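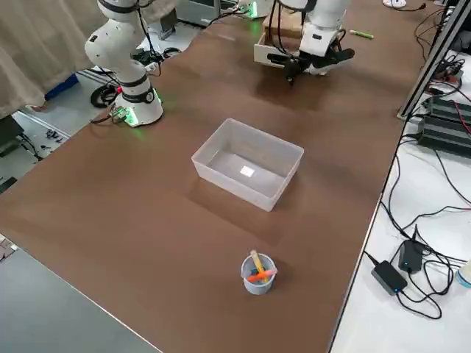 Progress report to the Halilović Fund
Desk supplies and storage project, second period
22 March 2024
Prepared by Ermelinda Frade

Work this period was on the small items: pens, markers, cups and the boxes they are stored in. The shelving was finished in the first period and there is nothing new to report on it.

We settled on translucent plastic storage boxes, open at the top. People can tell from the side whether a box has something in it, and the lids we tried before kept going missing. Pens in daily use stay out on the table in a small plastic cup. Markers are supposed to go in the box at the end of the day. This is not happening every time, and Tomás Esteves has put a reminder by the door.

Spending to date is some $4,000, including $600 for the boxes and cups. The supplier, Hurker, sent one order short and has credited us for the difference. The credit will show in the next statement.

Two things are behind schedule. The labels have not been printed — we are still waiting for the final list of names from Américo Caldeira. The cables on the white desk also need sorting. They are tangled, and the power adapters there should be marked before anyone moves them. Isla Cosgrove will take this on next month.

We are asking to move four of the remaining work days from labeling to the cable work. The total budget would stay the same. The final report is still planned for September.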